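Stonholm Ferry Crew Commended for River Rescue

The Stonholm River Safety Board has awarded its Citation for Lifesaving to the three-member crew of the passenger ferry Clegg, who recovered 13 people from the water after an excursion boat overturned near the Rerndale landing in March.

The excursion boat was carrying 32 passengers when it struck a submerged piling shortly after 4 p.m. and rolled onto its side. Nineteen passengers climbed onto the exposed hull. The others were carried downstream toward the Rerndale spillway by a strong current.
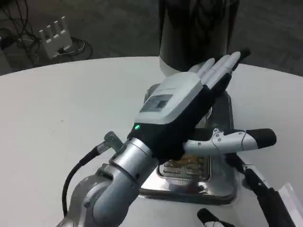
The ferry, which had just left the landing, turned back and was held across the current while two deckhands brought the swimmers aboard with a ladder and throw lines. One deckhand entered the water twice to reach passengers who could no longer hold a line. He was treated for exposure and a broken wrist and has since returned to duty.

All 32 passengers survived. Each crew member will receive a bronze medal and a grant of $3,000. The Board has also directed that the piling be removed and that warning buoys be placed upstream of the landing before the summer season.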